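Firevau 8 review: a motion planner for two small arms that share a table
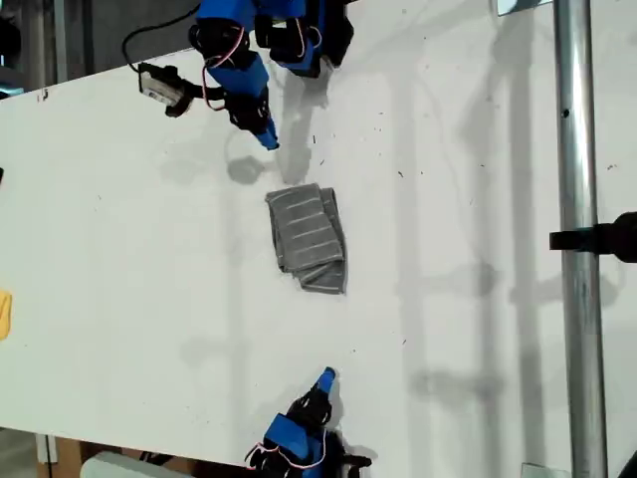
Clerkmont
01/07/2024

I've been meaning to write up Firevau for ages, and now that version 8 has had a proper run on my bench I've finally run out of excuses. I keep a pair of little blue arms facing each other across a white table, and the job I always come back to is folding a towel (a grey terry one, striped, rather frayed by now). It's a lovely test for a planner, because both grippers want to be in much the same bit of air at once.

I came over from Dutolby, which I was fond of and still am in some ways, but it treats two arms as two separate problems and leaves you to sort out the quarrels. Firevau plans them together. You give it both arm models, tell it what's fixed in the workspace, and it hands back one timed path for the pair. Setting up took me an afternoon, most of it spent measuring the metal pole at the side of my table and typing it in as a cylinder, and then going back to add the bracket clamped to it, which I'd forgotten altogether!

The preview window is the part I'd miss most. You can drag a slider through the whole move and the closest gap between the arms is shown in millimetres as you go. Mine is set to refuse anything under 50, except near the cloth, where you can paint a looser zone with the mouse. Plans for a single fold come back in 200 milliseconds on my oldish desktop, and that's quick enough that I've stopped making tea while I wait.

Now the grumbles. Loose cabling isn't modelled at all, so if yours hangs in loops at the joints as mine does, you'll want to pad the links by hand. The camera plug-in, Lapointe, finds the towel's outline nicely when it's flat but gets muddled by folded layers, and will sometimes take a shadow for an edge. I turned its confidence setting up to 78 and it behaves better there, though it does give up more often. A fix is promised for September.

The manual is friendly but out of order, so read the chapter on frames first, whatever the contents page tells you. The free licence covers two arms, and I haven't needed more.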